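Trays, Trays and One More Tray
from Ilse Bakker's kitchen corner, Friday, June 7, 2019

So many of you wrote in after last month's piece on baking drawers (thank you, I read every one!) that I promised I'd do trays next. I know, I know, trays. But I own more of them than I own shoes, and I've been moving them from one end of the house to the other ever since we came back to Prurmont, so I feel qualified.

My whole approach comes down to nesting. A little tray goes inside a big tray, and then you carry the big one. My mother did it with her coffee things, and I do it with nearly everything: jam jars, seed packets, the screws from whatever my son has taken apart this week. The big tray catches the spills and the small one keeps things together. When you've got a small shiny steel one sitting in the middle of a big beige plastic one, with a good rim of beige showing around it, you can lift the steel one out by itself and leave the mess behind. I like to see that beige border. If the two are nearly the same size you end up digging at the edge with a fingernail, and then you swear, and then the dog leaves the room.
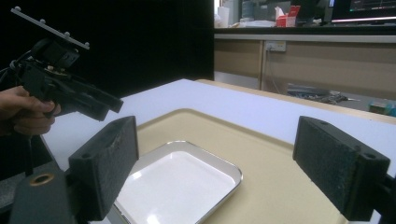
What to look for in the small one

A rim! Please, a rim. I bought three flat little trays at the Leinonen sale a couple of summers ago, very handsome, no lip to speak of, and I have dropped every one of them. (One of them with deviled eggs on it. We don't discuss the deviled eggs.) You want an edge that stands up enough to pinch, because most of the time you aren't picking a tray up with both hands like a waiter in a movie. You're grabbing it by one side while the other hand holds the fridge open.

I'm also very fond of a white inside. Some people find it clinical, and my sister says mine look like they came from the dentist, but you can see every crumb and every drip on white, and that means you wipe it. My dark green one looked clean for years. It was not clean. Rounded corners help too, since a cloth goes straight around them and you don't have to go in afterward with a toothpick.

As for price, don't go crazy. My favorite came out of a box lot at the Grestinus flea market, and I've seen much worse ones in stores for real money.

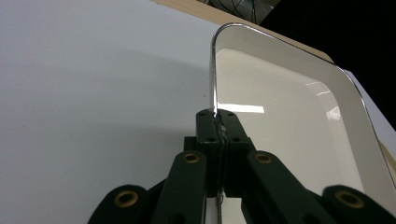
Then there's the question of where you set it all down, and I have opinions on this as well. I did my sorting for years on the old brown kitchen table, which was lovely and which hid everything. Clear beads, rice, the back of an earring, gone. When we finally got a white top I couldn't believe how much easier it was on my eyes, especially in the evening. The only trouble is glare. If your lamp hangs right over the table, a glossy tray will throw it straight back at you, so scoot things over a little until it stops. I moved my whole setup down to the window end and now I only squint at about five o'clock, when I should be starting dinner anyway.

A few of you asked about washing. I do the steel ones by hand in hot soapy water and dry them right away with a dish towel, or they get those cloudy spots. The plastic ones I just rinse, and I stand them on edge in the rack to drip. Don't put anything straight from the oven on the plastic. I have a Ziltero one with a dent in it the exact shape of a muffin tin, and it has wobbled ever since, and I still can't make myself throw it out.

One more habit worth picking up: tip the small tray before you put it away. Just lift it by the rim over the big one and let it lean. You'd be amazed what rolls out from the corners. Last week I got a peppercorn, a pearl button and a piece of eggshell, and I would have sworn that tray was empty.
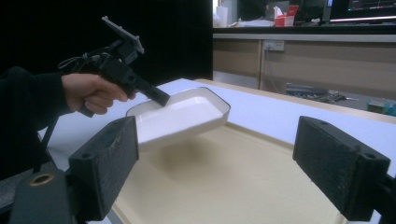 I keep my own stacks sideways, in a cupboard, like records, with the biggest ones at the back. Stacking them flat looks tidier for a day or so, and then the one you want is always at the bottom and the whole pile comes down on your wrist. An old dish rack makes a perfectly good divider if you don't want to buy one. Mine cost 90 cents and has outlived two toasters.

Now I want to hear about yours! Do you nest? Do you hang them on the wall, like my neighbor, who has 13 of them going up the stairs and dusts none of them? Write to me at the usual address, and if you've got a trick for getting price-sticker glue off plastic, put that in too, please, as I've been picking at the same corner since Easter.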